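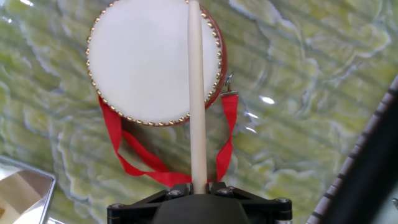

Flerbridge Community Drum Circle: Frequently Asked Questions

Do I need to know how to play?
No. Most of us don't, and we've been at it for years. If you can knock on a door, you have the basic stroke.

Do I need my own drum?
Not for your first 3 visits. There are loaners on the shelf by the coat rack, first come, first served. The people who arrive at five to seven get the nice ones. The people who arrive at ten past get a bucket. It's a decent bucket.

When and where do you meet?
Upstairs at the Illine Hall, 7 to 8:30 in the evening, weekly except in December, when the choir has the room and we have been asked not to compete. Use the side door. The front door is locked and knocking on it won't help, given what we're doing upstairs.

What does it cost?
Six dollars a night, or $109 for the season. Cash or check. Cornel Sima takes the money and gives change if you catch him before the first song.

How loud is it?
Loud. Foam earplugs are in the dish on the piano. Please don't put them back in the dish.

Can I bring my kids?
Eight and up, with an adult who is staying. Dropping them off and going to dinner has been tried.

I want to buy a drum. What should I get?
Something small that you can carry up a flight of stairs. Tap it in the middle and near the rim; you should hear two different sounds. If you hear one sound twice, keep looking. You can spend $350 on a first drum, but you can also spend forty and find out whether you like drumming.

Real skin or synthetic?
Skin sounds warmer and sulks in damp weather. Synthetic doesn't care. Our room is damp, so draw your own conclusions. Either way, don't leave it in a hot car or lean it on a radiator.

My drumhead has gone slack. Can you fix it?
We can look at it and make sympathetic noises. For actual repairs, take it to Sârbu Music on Mill Street. Allow two weeks, then another week.

Do you play at weddings?
We have played at one wedding. Write to us if you'd still like to ask.

Is there parking?
In the lot behind the hall, yes. The gate code is 476. It sticks — press the 7 as if you mean it.

Do I have to sing?
No, and in a few cases we'd take it as a kindness.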